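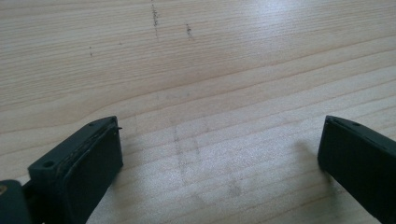 Onard Hardwax is a satin finish for indoor tables, desks, counters and shelves. It goes on as a thin paste, soaks into the top layer of the wood and leaves a surface that can be repaired in spots without sanding the whole piece. On a pale wood with long, curving grain lines, the clear version keeps the difference between the lighter and darker bands easy to see, and a bright light will still give a washed-out patch of shine when you look across the top. If you want less shine than that, order the matte.

Colulance makes the wax in two sheens and four tints at its Barkerthorpe plant. The tints are Clear, Chalk, Oat and Smoke. Chalk is the one to pick for white oak, ash or maple if you don't want the yellow cast that oil finishes leave behind.

## Sizes and coverage

| Can | Coverage, first coat | Coverage, second coat |
|---|---|---|
| Small | 20 sq ft | 35 sq ft |
| Standard | 80 sq ft | 138 sq ft |

Open-grained woods take more. Birch and maple take less.

## Applying it

Sand to 150 grit and vacuum the surface. Going finer than 180 closes the wood and the wax won't soak in properly.

1. Stir the can to the bottom. Don't shake it.
2. Work a small amount in with a white pad, along the grain.
3. Wait 10 minutes and wipe off everything that hasn't soaked in.
4. Leave overnight, then apply the second coat the same way.

The surface can be used lightly after 24 hours. Keep water, rugs and hot dishes off it for a week. Drying is slower below 60°F.

Lay used rags flat outdoors to dry or put them in a bucket of water before throwing them out. Rags soaked with this product can catch fire on their own if left in a pile.

## Cleaning and repair

Wipe with a damp cloth and mild soap. Ammonia and citrus cleaners dull the finish. For a ring or scratch, sand the spot lightly with 180 grit, rub in a little wax and buff. Tinted spots may look darker for the first few days.

## Compatibility

- Bare wood and wood veneer: yes
- Over Dovhaniuk water-based stain: yes, after 48 hours
- Over polyurethane or lacquer: no, strip first
- Outdoor furniture: no

An opened can keeps for roughly a year with the lid pressed down tight. The Smoke tint in the small can is out of stock until November. Sample packets are available in all four tints, satin only.

Page updated 01/08/2024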